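Pichler opens Forkine test hall to visitors for December demonstration

Pichler will open its Forkine test hall to customers and trade visitors in December for a one-day demonstration of tabletop manipulation work. Doors open at 10 a.m. Sessions run every 45 minutes, with the last starting at 3:15 p.m.

The program centers on the Pukent arm controller, now in its second release. At the main station, a single arm works over a white table set with toy kitchen items, including a plate, toy foods and a toaster oven. Operators will give short sorting and placing tasks, and visitors may choose the order. 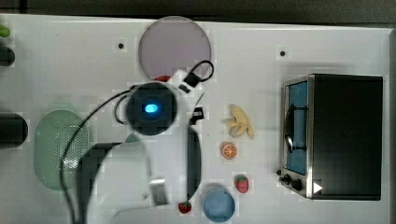
Each session consists of 6 tasks. Item positions are changed between sessions, and the controller is not retrained during the day. Results, including failed grasps, will be posted at the station after each run.

"We have logged around 610 runs on this setup since spring," said Kausar Usmani, test lead at Pichler. "Visitors will see the same software build and the same settings we use in daily work."

Trefor Powell, head of applications, will give a technical talk at 1 p.m. on cable routing and gripper wear.

Attendance is limited to 200. Registration is free and closes when all places are taken.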